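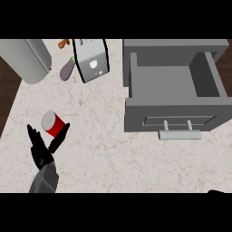 Visit report: Ferham Dog Show and Breed Open Day, September

Ferham is a one-day indoor show with an open day attached. The show side takes toy and companion breeds only. The open day side is for owners and for people considering a first dog. Doors opened at 8:30 a.m. and judging began at 10. I arrived at 8:50 and left after Best in Show.

Entry and layout

The catalog listed 400 dogs, with pugs the largest single entry at 59. Two rings ran in parallel in the main hall. Benching was along the north wall, grooming tables were in the annex, and the breed stands were in the corridor that joins the two. The corridor is too narrow for this. Between 11 and noon, exhibitors carrying dogs from the annex to Ring 2 had to pass through the queue for the French bulldog stand, and one class started late as a result.

Floor covering in both rings was ribbed rubber matting, taped at the seams. Ring 1 had a lifted seam on the diagonal by mid-morning. A steward retaped it before the open classes. Hall temperature was posted on a board near the entrance and updated hourly. For short-muzzled breeds this is good practice and more shows should copy it.

Pug judging

Classes were puppy, junior, open and veteran, divided by sex. The judge used the table for every dog and spent longest on nostrils, bite and topline. Each dog was moved once in a triangle and once straight out and back. In the open classes, dogs were rested for two minutes after moving and looked at again for breathing before placement. Two dogs I expected to place did not, and I assume the second look decided it.

Fawn outnumbered black by a wide margin. The best mover of the day, in my view, was a black veteran bitch from the Curkitz kennel, aged nine, level over the back and clean coming toward me. She won her class and was not placed further. Best of Breed went to a fawn dog from Ultwood. He is compact and has a good wide nostril, but I would like more length of neck.

Health desk

The Sutherland clinic ran a walk-in desk in the annex. It offered a graded breathing test, a patella check and a weigh-in. The breathing test consists of listening to the dog at rest, a three-minute trot, then listening again. Results are given on a scale from 0 to 3 and written on a card the owner keeps. The desk saw 19 dogs before lunch and closed its list at that point for lack of time. A second examiner would fix this.

The weigh-in was open to any visitor's dog, entered or not. The scale was a flat platform type with a rubber top, zeroed between dogs. I brought my own pug, who is not a show dog, and he came in slightly over his spring weight. His breathing grade was 1.

Stands

Rescue had the best-prepared stand: foster application forms, a sheet of typical yearly costs and a list of questions for breeders. The harness seller fitted on the spot and would not sell a collar for a pug. The food stands handed out samples without ingredient lists, so I declined them.

Access

Parking is on grass behind the hall. The organizers gave attendance over both sides of the event as 2000, and the single exit lane took 40 minutes to clear after 4 p.m. Water bowls were placed at both doors and refilled. The outdoor exercise area was fenced, shaded on one side, and had bins at each end. There is no step-free route from the annex to the exercise area; use the front door and go around the building.

Entries for next year's show open in March.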